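Vevby opens its practice kitchen to home users
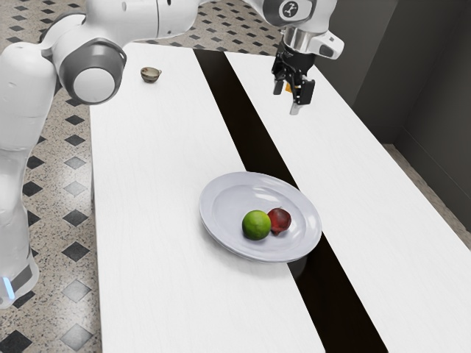 I've been poking at Vevby's new simulator kit since January, and as of this month anybody can sign up for it, no lab required. You get a virtual arm, a kitchen's worth of dishes and fruit, and a stack of small table-clearing jobs to teach it. I let out a little cheer the first time mine got a lime into a bowl – my dog left the room!

The starter plan is $70 a month and covers 1000 practice runs. I burned through mine in 6 days, so heavy tinkerers may want to wait for the bigger plan. Kendra MacLeod, who runs the kit at Vevby, told me it's coming, but she wouldn't give me a price (I tried twice).

My one gripe is setup. It took four tries to get the thing talking to my old desktop, and the help pages skip right over the graphics settings. MacLeod says a new guide is being written. The tasks themselves are great fun though, and you can move the tables and dishes wherever you like before each run.

Sign-ups are open now on the Vevby site, and the first 4 tasks are free to try.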